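ロボットは、もうお手伝いができるの?

2020年12月5日

わたしの家では、夕ごはんのあとの食器洗いが当番制です。で、わたしはこの仕事があまり好きじゃありません。冬の夜なんて、おなかいっぱいでこたつに入ったら、もう立ちたくないですよね。そんなとき、いつも思うんです。「ロボットがやってくれたらいいのになあ」って。

みんなも思ったことがあるんじゃないかな。部屋のかたづけ、せんたく物たたみ、うわばき洗い。映画やマンガの中では、ロボットがなんでもさっさとやってくれます。宇宙に行くロボットだっているんだから、くつ下をたたむくらいかんたんでしょ?と言いたくなります。

ところが、くつ下はけっこうな強敵なんです。今日は「ロボットは家の仕事や工場の仕事を、どこまでできるようになったのか」という話をします。ちょっと長いので、おやつでも用意して読んでくださいね。

そもそも、家にはもうロボットがいる?

まず、みんなの家をぐるっと見回してみてください。せんたく機はありますか? すいはん器は? もしかしたら、ゆかを走りまわる丸いそうじ機もいるかもしれません。

せんたく機は、よごれた服と洗ざいを入れてボタンをおすと、水を入れて、回して、すすいで、しぼるところまで自分でやってくれます。昔の人は、せんたく板という、ぎざぎざのついた板でごしごしこすっていました。冬は水がつめたくて、手がまっかになったそうです。それにくらべたら、せんたく機はものすごいお手伝いさんです。

でも、せんたく機を「ロボット」とよぶ人はあまりいません。なぜでしょう。

人によって考え方はちがうのですが、わたしはこんなふうに説明しています。ロボットというのは、まわりのようすを「感じて」、どうするかを「決めて」、体を「動かす」機械のこと。カメラやセンサーが目や耳のかわり、コンピューターが頭のかわり、モーターが筋肉のかわりです。

そう考えると、丸いそうじ機はかなりロボットらしいですね。かべにぶつかりそうになったら向きを変えるし、階段の手前で止まるものもあります。せんたく機だって、最近のものは中の服の重さをはかって水の量を決めたりするので、じつは少しだけロボットっぽいところがあるんですよ。どこからがロボットで、どこまでがただの機械か、きっぱり線を引くのはむずかしいんです。

工場では大かつやく

家の外に目を向けると、ロボットはずっと前からはたらいています。いちばん多いのは工場です。

わたしは前に、Hemusportという会社の工場を見学させてもらったことがあります。スポーツ用のかばんやシューズの箱づめをしているところです。6月で、外はむしあつい雨の日でした(かさを電車にわすれて、びしょぬれで着いたのでよくおぼえています)。

そこでは、大きなうでのロボットが、シューズの入った箱を持ち上げては台に積み、持ち上げては台に積み、をくり返していました。ひとつの台に積む箱は16箱。いっぱいになると台が動いて、次の台がやってきます。案内してくれた人の話では、この機械は1時間に830箱を運べるそうです。830箱ですよ! わたしだったら最初の台でもう腰が痛くなって、おやつにしましょうと言い出すと思います。

こういう仕事は、ロボットがとても得意です。理由を考えてみましょう。

箱はいつも同じ大きさです。同じ重さで、同じ向きで、同じ場所に流れてきます。明るさもずっと同じで、とつぜんネコが横切ることもありません。だからロボットは、前もって教えられた動きをそのままくり返せばいいんです。目をつぶってもできるくらい、いつも同じ。そして機械は、同じことを何回やってもあきません。うらやましいような、そうでもないような……。

でも、同じ工場の中に、人がずらっとならんで手作業をしている部屋もありました。のぞいてみると、シューズのひもを通したり、かばんの中に紙をつめて形を整えたりしています。ひもです。やわらかくて、くねくねして、さわるたびに形が変わるもの。そこはまだ人の手の出番なのでした。

「つかむ」がどうしてむずかしいの?

ここで、ちょっと実験をしてみましょう。家にある物だけでできますよ。

用意するのは、スキーの手ぶくろみたいな厚い手ぶくろと、消しゴム、えんぴつ、ハンカチ。それに、ふたつきのペットボトルです。

手ぶくろをはめたら、片方の手の親指と人さし指だけを使って、つくえの上の消しゴムをつまんでください。まあまあできますね。次はえんぴつ。ころがりませんか? 今度はハンカチをつまんで、反対の手の親指と人さし指も使って、四つ折りにしてみましょう。かなりいらいらするはずです。

最後に、ペットボトルのふた。もし中身が入っていたら、流し台の上でやってくださいね。わたしは前にゆかをお茶だらけにしました。

どうですか? 指が2本だけで、さわった感じもよくわからない。ロボットの手には、ちょうどこんなふうに、物をはさむ指が2本だけのものがたくさんあります。こういう手を「グリッパー」といいます。英語で「しっかりにぎる」という意味の言葉からきた名前です。

人の手って、じつはとんでもなくよくできています。指が5本あって、関節がたくさんあって、皮ふで「つるつる」「ざらざら」「つめたい」「すべりそう」を感じられます。コップがすべりそうになったら、考えるより先に指に力が入りますよね。あれを機械にやらせるのは、本当に大変なんです。強くにぎりすぎたらたまごは割れるし、弱すぎたら落ちて、やっぱり割れます。

しかも、つかむ前に「見つける」という仕事があります。物がどこにあって、どっちを向いているのか。立っているのか、たおれているのか。どこをはさめばいいのか。みんなはちらっと見ただけでわかるけれど、コンピューターにとってカメラの画像は、色のついた小さな点のあつまりです。その中から「ここからここまでがボタンの部品だ」と見分けるところから始めないといけません。

小さな部品をしまうお仕事

じゃあ、今のロボットは小さな物をどれくらいあつかえるんでしょう。

みんなの部屋のかたづけで考えてみますね。ブロックはこっちの箱、ミニカーはあっちの箱。これは「仕分け」という仕事で、家でも工場でもしょっちゅう出てきます。スプーンとフォークを引き出しにもどすのも仕分け。機械の部品を種類ごとに入れ物に入れるのも仕分けです。

つくえの上に、赤いボタンのついた部品が立っていて、黄色いトレイと緑のトレイが左右においてあるとします。たとえば「ボタンは黄色のほう、コネクターは緑のほうに入れてね」とたのまれたら、みんななら話しながらでもできちゃいますよね。コネクターというのは、電線と電線をつなぐための小さな部品のことです。

ロボットだと、こんな順番になります。まず部品を見つける。次に、それがボタンなのかコネクターなのかを見分ける。うでをのばす。ほかの部品をたおさないように近づく。指を開いて、ちょうどいいところではさむ。持ち上げる。トレイの上まで運ぶ。ふちにぶつからないように下げる。はなす。やれやれ、書いているだけで肩がこりました。

うでが2本あるロボットなら、べつべつの物を同時にあつかったり、片方でおさえて片方で動かしたりもできます。そのかわり、うでどうしがごっつんこしないように、いつもおたがいの場所を気にしていなければなりません。せまい台所で家の人とふたりで料理をすると、ひじがぶつかるでしょう? あれと同じです。

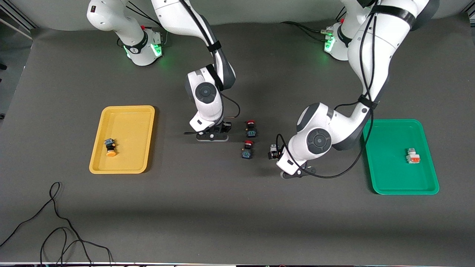

練習するロボット

さて、ロボットはどうやってこういう仕事をおぼえるんでしょうか。

昔ながらのやり方は、人がプログラムを書く方法です。「右に15センチ動いて、指をとじて、上に11センチ上がって」というふうに、ひとつずつ命令を決めていきます。物がいつも同じ場所にあれば、これでばっちり。さっきのシューズの箱がそうでしたね。

ところが、部品がちょっとずれておいてあったら? 指はなにもない空気をはさんで、そのまま得意そうに運んでいきます。見ているとかわいいんですけど、仕事としてはこまりますよね。

そこで、別のやり方も研究されています。人がお手本を見せて、まねをさせる方法です。たとえば、人がロボットのうでをはなれたところからあやつって、実際に物をつかんだり運んだりします。そのときのカメラの画像と、うでの動きを記録しておくんです。これを何回も何回も、物のおき方を変えながらくり返して、コンピューターに「こう見えたときは、こう動くんだな」というつながりを見つけさせます。

みんなが自転車に乗れるようになったときのことを思い出してください。「ハンドルを何度かたむけて、ペダルを何回ふんで」なんて計算しませんでしたよね。だれかが乗っているのを見て、うしろを持ってもらって、ころんで、またやって、いつのまにか乗れるようになったはずです。ちょっとだけ、あれににています。

もうひとつ、ロボットが自分でためしてみて、うまくいったら点数をもらう、というやり方もあります。ゲームみたいですね。でも、本物のお皿で練習したらどんどん割れてしまうので、コンピューターの中に作ったにせものの台所で練習させることもあります。にせものの世界なら、お皿を何枚割ってもおこられません(いいなあ)。ただ、にせものの世界と本物の世界は少しちがうので、外に出たとたんにうまくいかなくなることもあります。プールでは泳げたのに、海に行ったら波があってびっくり、という感じかな。

家の中は、むずかしさのかたまり

工場の仕事だって楽ではないけれど、家の中はもっとややこしいんです。

みんなの家の台所と、友だちの家の台所は、ぜんぜんちがいますよね。れいぞうこの場所も、お皿の形も、引き出しの開け方もちがいます。それに、同じ家でも毎日ようすが変わります。きのうはなかったランドセルがゆかにころがっている。テーブルの上には食べかけのみかん。電気のコードがにょろにょろ。弟や妹が走ってきて、ついでに犬もやってくる。

ロボットにとっては、朝起きるたびに知らない町に引っこしているようなものです。

では、家の仕事をいくつか見ていきましょう。わたしの考えで、かんたんそうなものからならべてみました。

ゆかのそうじ

もうお店で売っている機械がありますね。ただし、ゆかに物がちらかっていると止まってしまいます。くつ下をすいこんで動けなくなった、という話もよく聞きます。つまり、ロボットにそうじしてもらうために、人が先にかたづけをするんです。なんだかへんてこですよね。でもわたしの友だちの家では、おかげで前より部屋がきれいになったそうですよ。

食器洗い

食器を洗う機械はあります。中にお皿をならべておけば、お湯と洗ざいできれいにしてくれます。でも、テーブルからお皿を運んで、残ったごはんつぶを取って、機械の中にうまくならべて、終わったら棚にもどすのは人です。「洗う」は機械、「出し入れ」は人、と半分こしているわけです。

この「出し入れ」ができるロボットを作ろうと、いろいろなところで研究が進んでいます。お皿はつるつるだし、コップはとうめいです。とうめいな物はカメラに見えにくいので、ロボットはとても苦手なんです。わたしたちだって、きれいにみがかれたガラスのドアにおでこをぶつけることがありますからね。わたしはあります。

料理

まぜるだけ、温めるだけなら、できる機械がたくさんあります。パンを焼く機械もありますね。でも「れいぞうこの中を見て、あるもので何か作って」は、まだまだ先の話です。トマトがじゅくしているか、じゃがいもの芽をどこまで取るか。味見だって、しないといけませんし。

せんたく物たたみ

出ました、強敵。

シャツを1まい、くしゃくしゃに丸めてゆかに落としてみてください。どこがそでで、どこがえりか、見ただけでわかりますか? みんなはちょっと引っぱってみて「あ、ここがえりだ」とわかります。でもロボットは、引っぱるたびに形がすっかり変わってしまう布を、毎回一から見直さなくちゃいけません。

研究用のロボットで、タオルやシャツをたたんでみせたものはあります。でも、人がやるよりずっと時間がかかることが多いんです。しかもくつ下は、もうかたほうをさがすという、人間でもできない仕事がついてきます。わが家の引き出しには、ひとりぼっちのくつ下が何年も相手を待っています。

見学で聞いてみたこと

少し前に、Levdenという町の科学館で、ロボットの教室に参加してきました。Kanaanという工作クラブの人たちが開いていて、小学生が自分で小さなロボットハンドを作るんです。材料は、ストローとたこ糸と厚紙。ストローを指に見立てて、糸を引くとくいっと曲がります。

できあがったら、紙コップをつかむ競争です。これが、もう大さわぎ! 糸を強く引きすぎて指がちぎれたり、コップをたおしたり、となりの人の消しゴムをつかんじゃったり。参加した子のひとりが「自分の手のほうがすごい」と言って、自分の手をじっと見ていました。わたしも帰りの電車で、ずっと自分の指を曲げたりのばしたりしていたので、向かいの席の人にふしぎそうな顔をされました。

教室のあとで、よくある質問にみんなで答える時間がありました。いくつか紹介しますね。

ロボットはつかれないの?

人のようにねむくなったり、筋肉痛になったりはしません。でも、ずっと動かしているとモーターが熱くなったり、部品がすりへったりします。ネジがゆるむこともあるので、ときどき人が点検します。自転車だって、油をさしたりタイヤに空気を入れたりするでしょう?

まちがえることはある?

あります、あります。つかみそこねたり、ちがう物を取ったり。それに機械は、自分がまちがえたことに気づかないまま続きをやってしまうことがあるんです。「あれ、落としたぞ」と気づいてひろい直す、という当たり前のことが、じつは大事な研究のテーマになっています。

ロボットのそばにいても、あぶなくないの?

工場の大きなロボットは力がとても強いので、さくでかこって、動いているときは人が入れないようにしてあることが多いです。人の近くではたらくために、ぶつかったら止まるように作られたロボットもあります。でも、止まるから大じょうぶ、と思ってふざけてさわるのはだめですよ。見学のときは、線の内側に入らないこと。これはぜったいです。

家の仕事を全部やってくれるロボットは、いつできるの?

いちばん多い質問です。そして、いちばん答えにくい質問でもあります。わたしにはわかりません。来年ではないと思います。ひとつの仕事だけを上手にやる機械はどんどんふえていくでしょうけれど、なんでもできるお手伝いさんロボットは、研究している人たちの間でも予想がばらばらなんです。

「もうできる」のニュースを見たら

テレビやインターネットで、ロボットが料理をしたり、とんだりはねたりしている動画を見ることがありますよね。すごいなあ、と思っていっしょうけんめい見てください。わたしも大好きです。そのうえで、ちょっとだけ探偵みたいに考えてみるとおもしろいですよ。

たとえば、動画は早送りになっていないかな? うしろの時計や人の動きを見るとわかることがあります。人がどこかであやつっていないかな? 物をおく場所を変えても、同じようにできるのかな? 何回ためして、何回うまくいったんだろう?

動画だけではわからないことも多いです。わからないときは「まだわからない」とノートに書いておきましょう。Fernessという子ども向けの科学新聞に、読者が見つけたロボットのニュースをのせるコーナーがあって、「早送りだった!」という投書がのっていたのを見て、わたしはひとりで拍手しました。するどい!

家でできる自由研究

さいごに、やってみたい人のための宿題です(出さなくてもいい宿題なので、安心してください)。

家の仕事をひとつえらんで、ロボットに教えるつもりで、やり方を紙に書いてみましょう。「はみがき粉をつける」でも「おちゃわんにごはんをよそう」でもかまいません。書けたら、家の人にロボット役をやってもらいます。ロボット役の人は、書いてあることだけを、書いてあるとおりにやります。

わたしがやったときは、「パンにジャムをぬる」をえらびました。ロボット役は家族です。「びんからジャムを取る」と書いたら、びんのふたを開けないまま、スプーンでふたをコンコンたたき始めました。そうか、ふたを開けるって書いてなかった! 書き直して、今度はふたが開いたけれど、パンが袋に入ったままだったので、袋の上からジャムをぬられました。ロボット役、絶対に楽しんでいましたね。

何回か書き直すと、だんだんうまくいくようになります。どこを書きわすれていたか、最初の紙と最後の紙をならべて見くらべてみてください。ジャムを使う人は、下に新聞紙をしいておくのをわすれずに。

それでは、わたしはそろそろ食器を洗ってきます。今日は当番なので。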